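Kestadell Community Textile Archive
Progress report to the Firard Fund, second period
Prepared by Kathleen Mac Carthaigh, project lead

Work since the last report

The grant pays for cataloging and rehousing the Hemmin collection, which came to us when the mill closed. It holds 3000 pattern cards, plus order books, dye recipes and a run of wage ledgers. At the end of the first period we had sorted the material by type. We have now moved on to cataloging.

800 pattern cards have full entries in the catalog. Each entry gives the card number, the weave, the season and the customer where one is written on the back. Many of the later cards have no customer name, and we are matching those against the order books as we go. That work is slower than planned. The clerk who kept the books before the mill changed hands used her own short forms for customer names, and it took most of September to work out a key to them.

The dye recipes are in worse shape than we reported. Two of the recipe books had been stored in the boiler house and the pages are stuck along the spine. We have set them aside for the conservator at Cernis, who has seen them and will send a quote in November. No one is to open them before then.
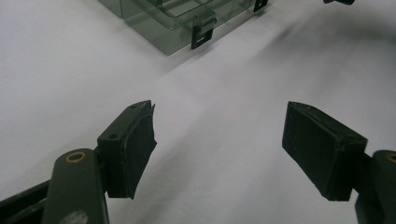
Rehousing is on schedule. The cards that have been cataloged are in acid-free folders, and the wage ledgers are wrapped and shelved flat. The first order of folders came in the wrong size and was exchanged at no cost to the grant.

Public access

The reading room opened to visitors in October, afternoons only. Most requests so far have been from families looking for relatives in the wage ledgers. We did not expect this – the application assumed that designers and students would be the main users – and we would like to move the ledger index up the work plan to meet it. The index was due in the final period.

Budget

Spending is within the approved amounts apart from shelving, which went over by $300 because the floor at the back of the store had to be leveled first. We ask to cover this from the travel line, where two planned trips were replaced by phone calls.

Next period

We will continue with the pattern cards, start the ledger index if the Fund agrees, and send the Cernis quote as soon as it arrives. The part-time cataloger's contract ends in the spring and we will write separately about extending it.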